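17/10/2022

Tea's gone cold and I'm writing this on the couch with my feet up, so excuse the handwriting. Today was toy day. I've been putting it off since September, when the second box came over from Draltcombe and I shoved it under the stairs and pretended it was a suitcase.

So I finally dragged it out and started sorting, and of course the play kitchen ate the whole afternoon! I love that thing. Mom would've given anything for a pretend sink when I was small (we had a dishpan and a lot of imagination). I got the red tray out first, the cafeteria kind with the little diamond texture, and put it on the white counter next to the sink, and then things just sort of landed on it.
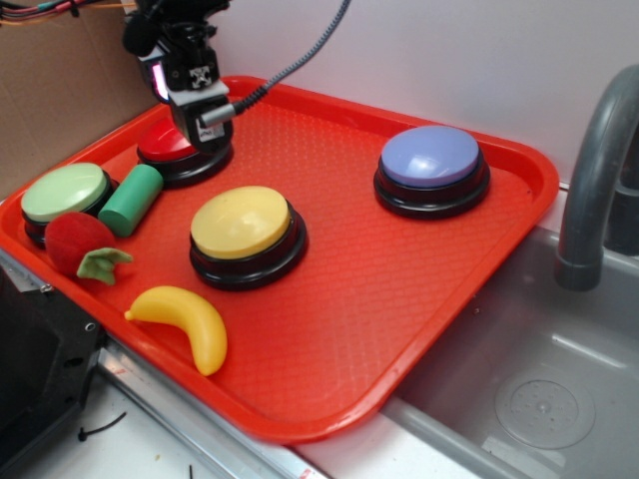 Strawberry, banana, green block, and the four buttons.

The strawberry is my favorite, with that floppy felt leaf. The banana is plain yellow plastic and I'd still pick it over half the fancy stuff in the Hanex catalog — I flipped through it last night and everything costs the earth. The buttons I keep going back and forth on. They aren't food, they aren't dishes, and they don't fit in the basket with the play food. But kids go straight for anything they can push, and the colors are so cheerful together, red and yellow and that soft purply blue and the minty one. I want them in the kitchen. They could be stove knobs, or doorbells for a restaurant, or whatever you like.

Yellow is the one I'd grab first. It's the same sort of yellow as the kitchen walls in the old apartment on Talavera, which I painted myself and got all over my good jeans.
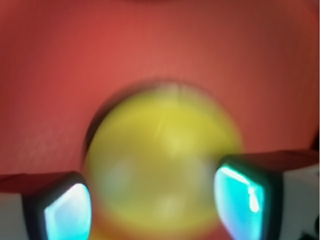
Lovely Dela Peña thinks the buttons should go in a box of their own with a lid, or they'll end up in every room of the house and one will be under somebody's heel by Christmas. She's probably right, she usually is about lids. I told her I'd think about it and then ate two of her cookies so I wouldn't have to say more.

After that I tried to be strict with myself. Tray stays by the sink, end of story. The green block really belongs with the building set, but I kept leaving it next to the strawberry and I've decided it's a cucumber now.
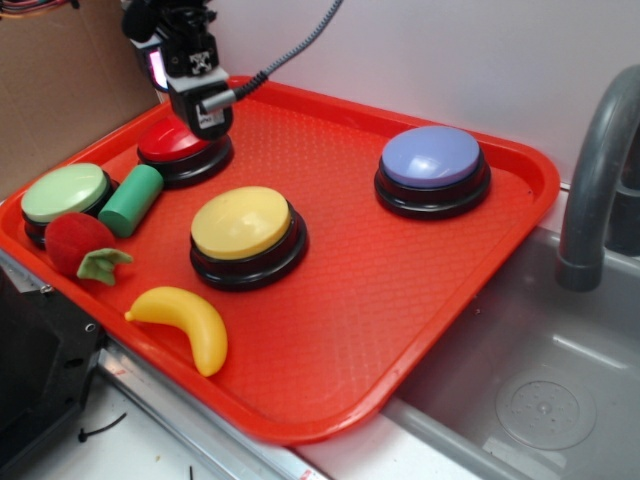
Put the blue one at the far end so they have to reach for it, was Pacita Baluyot's advice when I called her, and make them order their lunch with it. Blue for soup! I liked that so much I wrote it on the back of the Rerkonow receipt, and now I can't find the receipt.

Still to do: the puzzles, the dress-up bag, and the bottom of that box, where I could feel something sticky and took my hand right back out. Tomorrow, with gloves on. I'm going to go heat up this tea.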